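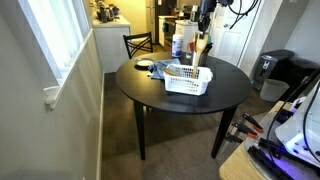 How I Get Oil Back Into Thirsty Wooden Spoons

My spoons get fuzzy and gray every March, so I give the whole lot a spa day (yes, I call it that!). Wash them in warm soapy water, then leave them to dry overnight.

Next, rub each one with 220 grit sandpaper, always along the grain, until it stops feeling scratchy. Wipe off the dust.

Now the fun part. Pour a little food-grade mineral oil on a rag and go over everything, handles too. Wait 4 hours, wipe, and do a second coat if the wood still looks pale. My neighbor Gerardo Aquino swears by walnut oil, but I cook for a nut allergy, so no thanks!

Keep them out of the dishwasher after that, please.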